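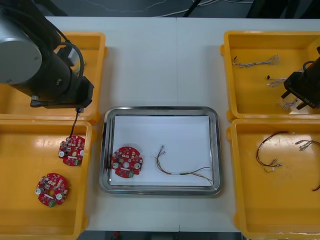
Do you need four bins to sort one box of boards and leads?
Two would probably do, but the Lasow guide asks for four, so four went on the bench.

Sorting Monday, by Refilwe Mtshali

I've never been convinced by colour-coded storage. These bins are all yellow, which rather spoils the argument anyway. Civen swears the layout saves 30 minutes a shift. I'd like to see the stopwatch.

Bench, morning. Round red boards in the lower-left bin, wire bundles upper right, and one board with a harness on the white paper in the steel tray. The paper is meant to stop scratches. Perhaps it does. I'd still sooner have a proper mat, and Brova sells one for 18 pounds.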